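Liltville bedding bank to reopen in larger premises

17 June 2026

A bedding bank that gives blankets, pillows and sheets to households in Liltville will move to a bigger unit on Werier Road in September.

The service handed out 387 sets of bedding last year, up from 250 the year before. It has been working from two back rooms at the old library, where shelf space ran out during the winter and some donations had to be turned away.

Malsha Siriwardena, who manages the bank, said most requests came from people moving into unfurnished flats.

"They may have been given a bed but have nothing to put on it," she said. "A blanket and a pillow are usually the first things they ask us for."
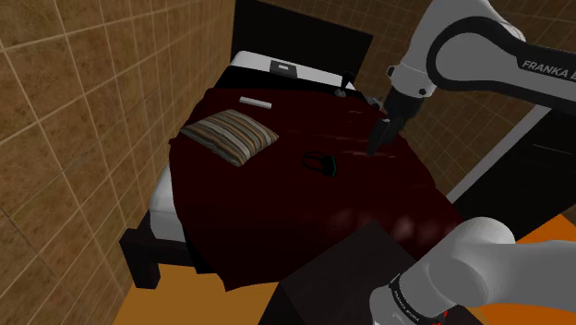
A computer-generated bedroom, with a striped pillow on a dark maroon blanket.

The new unit was last used as a carpet shop and has its own loading door. It will hold up to 300 sets at a time, with a separate area for cot and single sizes. Racking is to be fitted over the summer and the lease runs for five years.

Councillor Rodel Bañez said the ground floor entrance would help people who had struggled with the library stairs. Parking outside is free for the first hour - long enough for most collections, he added.

Donations will still be taken at the library until the end of August. Duvets, blankets and sheets should be washed and bagged, with the size written on the outside. Pillows are accepted only if they are new and still in their packaging. The bank does not take mattresses or electric blankets.

Households can be referred by a housing officer, health visitor or school, or can ask for help themselves at the library desk.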